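4.3 Before the first run of a shift

This section applies to every table-mounted arm fitted with the Tekadach two-finger gripper. Complete it at the start of each shift and again after any change of fingers. The operator on duty does the checks and signs the cell log. If a check fails, leave the arm in hold and call the cell lead.

CAUTION: Put the arm in hold and wait for the steady amber light before you reach over the table. A paused program is not the same as hold. A paused arm can start again from the tablet.

1. Press HOLD on the pendant. Keep the pendant with you. Do not leave it on a second table where someone else can pick it up.

2. Clear the reach area. Cups, phones, tools and cloths stay off the table while the arm is running. The reach area is marked on the cell drawing and extends 9 inches past the furthest taught point.

3. Wipe the tabletop with a dry cloth, working from the far edge toward you. Small crumbs left under the fingers can lift a flat part enough to spoil the grip.

4. Check both finger blades for nicks, bends and glue. Replace blades as a pair.

5. Try each pivot screw by hand. If one turns, tighten it with the short hex key from the Furnitz kit and write the joint number in the log.

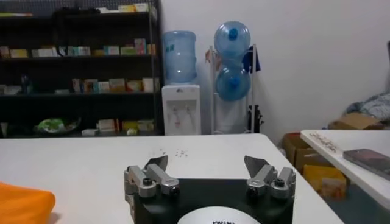 6. Release hold and set the speed to 100 mm per second or less. Stay at this speed until step 8 is complete.

7. From the pendant, open and close the gripper with nothing between the blades. Both sides should move evenly. Stop if one side lags or you hear a click.

8. Run the Wernilero test path twice. Stand outside the reach area with the pendant in your hand. Watch the fingers on the first pass and the cable on the second.

9. Sign the log. Normal speed may now be selected.

NOTE: Only one person gives commands to the arm at a time. If you hand over the pendant, say so out loud and wait for an answer.

NOTE: The test path was changed in January. If the arm moves to the left corner first, the old path is still loaded. Ask Jalen Villanueva for the current one. Do not edit the old path at the cell.

4.4 Items near the cell

Walkways and anything people use during the day, such as water dispensers and storage shelves, must be reachable without leaning across the arm's table. If the only way to get to something is through the reach area, it has to be moved before the arm is released. Stacked cartons must not block the path to the stop button.

Report layout changes to Gwendolyn Thibodeaux before the next run, including small ones. A table moved by 2 inches means the reach area has to be measured again. Use the form in the Granström binder, page 2, and attach a new cell drawing.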